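Workshop Diary
Friday, by Fermín Herrera
Print | E-mail this entry

Up at six to read the rain gauge before work. Dry again. The tank at the back of the house in Olivares is down to 838 liters from a full 1,844, and the drip line is still drawing more than I planned for. Spent the first hour on the figures. The beans and the two rows of peppers take 19 liters per cycle, one cycle a day. That part matches the meter. The excess is on the branch to the fig and the lemon, where the old emitters pass more than their rating once the pressure goes up.

Pulled the filter on the Drerkon pump. Fine silt on the lower third of the mesh, none above. Rinsed it, put it back, checked the O-ring. No change in flow at the far end, so the filter is ruled out.

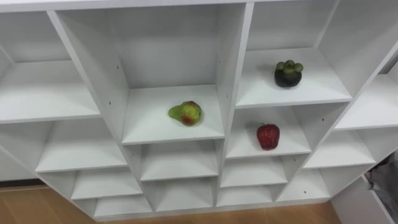
How long can the tank last if no rain comes? At 19 liters a day for the vegetables alone, 838 liters gives 44 days, and the last of it sits below the outlet and can't be drawn.

The fig and lemon branch has to be metered on its own before I can give a figure for the whole garden. I have a spare meter from the Udus kit. The thread is wrong for the pipe and needs an adapter, which the store in Grenduveo may have. Will go there in the morning.

In the afternoon I closed the branch valve and ran the beans alone. Pressure steady. Opened it a quarter turn and the reading dropped at once, then settled. Wrote both values on the valve box in pencil. The timer was four minutes fast again, so I reset it.

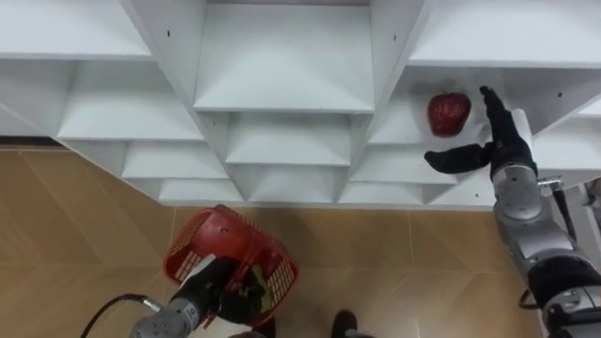

After that I dug back the mulch along the second pepper row. Soil damp at finger depth, dry on top. Left the cycle length as it is. Two emitters were blocked with lime and went into vinegar overnight. If they don't clear I will cut them out and fit new ones from the bag of 300.

Evening: sky clear, wind from the west. Gauge emptied and set level on its post. Next reading at six.

Contact | Copyright Fermín Herrera | Back to top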